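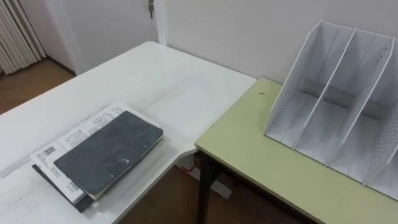
Desk & Paper / Common Questions

February 4, 2020
By Su-chen Chiang

What belongs in an upright file organizer?
Papers you expect to touch again this month. Keep bills, forms and class handouts in folders first, then stand the folders in the slots. Loose sheets bend and slide down.

Should notebooks go in the slots too?
A thin hardcover is fine. Thick books crowd the folders, so I leave those on a shelf.

I have a pile of notebooks and printed papers. Where do I start?
At the top. Set the notebooks and books aside, unfold anything folded and check both sides. Sheets with a square code often lead to a manual online – scan it before you recycle the paper.

How long should sorting take?
Give it 15 minutes. A short pile rarely needs more. If it does, stop and finish the next day.

My two tables are different heights. Which one gets the organizer?
I put mine on the lower one. The folder tabs are easier to read from a chair, and the higher desk stays free for writing.

How do I clean a white desktop?
Damp cloth, a drop of dish soap, then a dry cloth. Smudges usually lift. Scuffs may not.

Do I need labels?
Label the folders, not the organizer. Folders move around.

How often should the slots be emptied?
Twice a year. I do mine in May and again before the holidays.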